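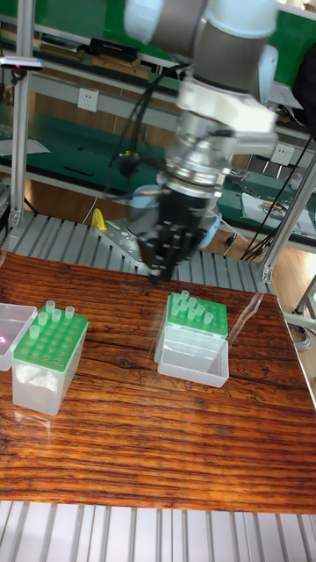
Chapter 3
Measuring Small Volumes

Most of the work in a teaching laboratory comes down to moving a known amount of liquid from one container to another. Students tend to think of this as the easy part. They read the procedure, see the words "add 2 microliters," and look ahead to the reaction. When the results come back wrong, the trouble often started with that first transfer.

This chapter covers the units used for small volumes, the difference between accuracy and precision, and the handling errors that show up most often in first-year lab reports. You will need the conversion tables from Chapter 2. The calibration exercise at the end takes a full lab period, so read it before you come in.

A liter is divided into 1,000 milliliters, and a milliliter into 1,000 microliters. A single drop of water from a kitchen faucet is many times larger than the volumes used in a typical enzyme assay. At that scale your eye is no help. You cannot look at a tube and tell whether it holds 2 microliters or 3, yet one is half again as much as the other. 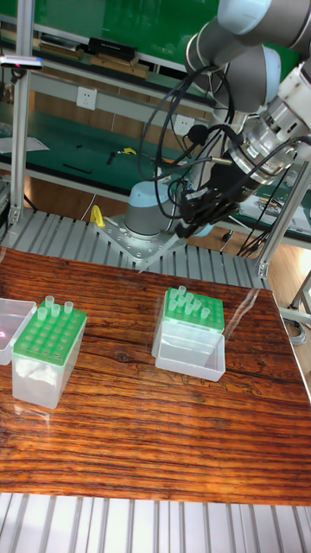 3.1 ACCURACY AND PRECISION

Accuracy is how close a measurement comes to the true value. Precision is how close repeated measurements come to each other. A balance that reads the same wrong number every time is precise and inaccurate. One that scatters evenly on both sides of the right number may give a good average, but you would not want to trust any single reading.

Water makes a convenient test liquid. One milliliter of pure water at room temperature weighs very nearly one gram, so a volume can be checked by weighing it. Suppose a student sets a pipette to 621 microliters, dispenses into a weighed cup, and finds a mass of 0.608 gram. The next two tries give 0.609 and 0.608. The technique is steady — the instrument, or the way it is being used, is delivering too little. 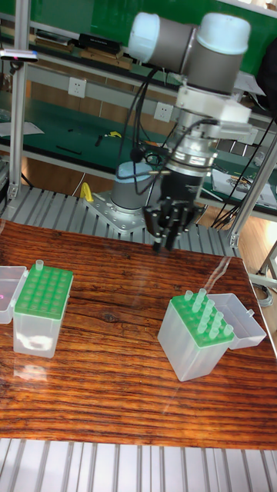 A shortfall of this size has several possible causes. The plunger may have been released too fast, drawing air in with the liquid. The tip may not have been pressed on firmly, which breaks the seal. Warm hands can also heat the air inside the barrel if the pipette is held for a long time between transfers.

Viscous liquids such as glycerol bring their own problem. They cling to the inside of the tip, and part of the measured volume never leaves. Draw them up slowly, wait a moment, and dispense slowly against the wall of the tube.

Record every trial, including the ones you think went badly. Crossing out a reading with a single line keeps it legible, and your instructor may want to see it.
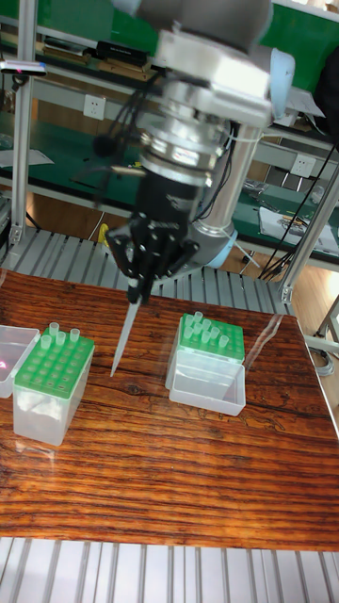
Chelsea Hartley
Contributing Author, Laboratory Methods

My first lab job was at a water testing station in Cokville. We ran samples from wells and creeks, and by the end of March we had 2,000 readings in the book. One Wednesday my supervisor, Pankaj Sisodia, asked me to repeat a set from the week before. My new numbers were all low by the same amount. I had been pushing the plunger past the first stop when filling on the earlier set, and had fixed the habit without noticing. We marked the old set as unusable and drew fresh samples.

Keep that story in mind as you work through Section 3.2, which takes up the two plunger stops and what each one is for.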